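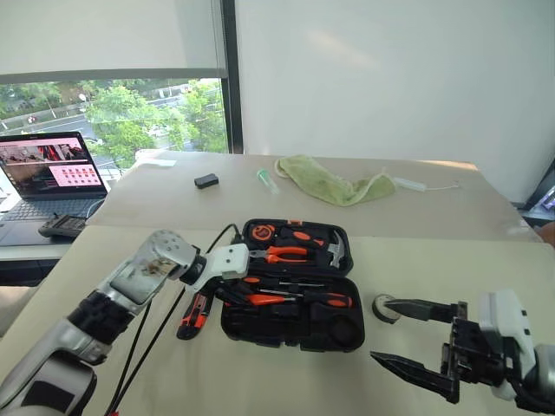
For most of its short history, the Wover project has been an argument about patience. The group at Cladcombe wanted to know whether a robot with two arms could learn a household chore from a modest number of demonstrations, provided the demonstrations were chosen with some care, and they settled early on a chore that most of us do badly ourselves, namely putting things back where they came from. A small black tool case, the sort that lives in a kitchen drawer or the trunk of a car, turned out to be a wonderfully mean test. The pliers and the little claw hammer go up in the lid, the screwdrivers lie across the tray below, and a utility knife leaning against the side of the case is just the kind of loose end that has to be noticed before it can be dealt with.

The usual way to teach such a thing is to have a person guide the arms through it, again and again, and then train a model on everything that was recorded. The Cladcombe team had done exactly that, and by the spring they had 1244 demonstrations on disk. The model trained on all of them was decent, if a bit dreamy. It would drift toward the case, hesitate over the lid, and now and then set off after a tool that was already in its place.

What they tried in May was almost embarrassingly simple (their word, and they said it with some affection). They went looking for the moments when the model was least sure of itself. To do this they trained 2 copies of it from different starting points, let both watch the same recordings, and marked every stretch where the copies disagreed about what the arms should do next. Most of a demonstration, it seems, is easy going. The copies parted company in the last inch or so before a grasp, and again when a handle had to be turned to lie flat.

They kept the 191 demonstrations that held the most disagreement, set the rest aside, and trained again from scratch. I will admit I expected to hear that the smaller collection did nearly as well, which would have been a pleasant enough result for anyone who has spent an afternoon steering a gripper around a table. But it did better! On the same set of trials, the new model finished with every tool stowed more often than the old one, and it had lost most of that dreamy hesitation too.

There is a catch, and the team is open about it. Of those 191 recordings, 121 came from the same two operators, both of whom have a slow and rather fussy way of closing in on a handle. It may be that the method picks out difficulty, as intended, or it may be that it picks out good teachers – and the two are not easy to pull apart with the data they have. A partner lab in Trelport has agreed to repeat the work this fall with its own operators and a different set of tools, under a small grant from the Hämmerli fund.

In the meantime, the people at Cladcombe have moved on to recording fewer sessions and talking more about each one before they begin. The next chore on their list is a sewing box, with all its spools and pins, and they are already arguing over which end of the scissors the robot ought to hold.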